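Home | About | Projects | Workshop Hours | Log | Contact

About Drudgate

Drudgate is a small shared workshop in Mitville that builds two-armed manipulators for household tasks. It was started by Kjell Strand in a single garage bay and now occupies the back half of a former upholstery shop, with a machining room, an electronics bench and one long table for assembly. Members pay a monthly fee, keep their own tools in labelled drawers and share everything bolted to the floor.

The main project is called Rind. Rind is a pair of arms with multi-fingered hands, intended to work at a kitchen counter at ordinary counter height. The name comes from the first object the software was asked to handle. The arms are built to be serviced at home: fasteners are metric, covers come off with one hex key, and any joint can be removed without disturbing the wiring of the joint above it.

How we work

Most of the control software is tested in simulation before it goes near the hardware. The simulator holds a model of both arms, a counter and a small library of household objects. A task is defined by a start layout, an end layout and a time limit. Each run is logged, including joint positions, contact forces at the fingertips and the reason the run stopped. To the end of January the log held 3,722 runs, of which 1,247 met the end layout inside the limit.

Failed runs are sorted by hand. The commonest fault is a grasp that closes too early and pushes the object out of reach. The next is the idle arm drifting into the path of the working one. Both have been reduced by changes to the planner, and neither has been eliminated. Curved objects on a smooth plate remain harder than boxes, and a leaf or stem changes the contact enough that we treat it as a separate case.

The current set of layouts uses a marble counter, with a lemon on a white plate and a cardboard box set clear of it. The right hand works over the plate while the left is held out over open counter.
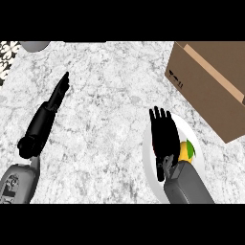
MITVILLE, 28th February

The simulator now runs on the workshop server, and members can queue jobs from home. Jobs are limited to 183 runs each so that one person does not tie up the machine overnight. Results are written to the shared drive in the same format as before. Anyone still using the old log reader should update it, as the column order for the left wrist has been corrected.

On the hardware side, the second forearm housing has been reprinted with thicker walls around the mounting holes. The first one cracked at the lower pair. Cable strain relief has been moved inboard by one rib. The Wurkitz gearboxes fitted to both shoulders are holding their backlash figure, and we have stopped looking for a replacement.

Joining

Drudgate takes new members when there is a free drawer. No trade background is required, but everyone completes an induction on the lathe, the drill press and the emergency stops before working alone. Arms are never powered with only one person in the building. Children are welcome at the assembly table with a parent and are not permitted in the machining room.

Drawings and parts lists for Rind are available to members and to schools on request. We do not sell finished arms, and we do not repair commercial ones. Questions about the planner should go to Kjell, who wrote most of it and answers email in the evening.

2 comments | Share

Contact Drudgate, Mitville | Copyright Drudgate Workshop | Back to top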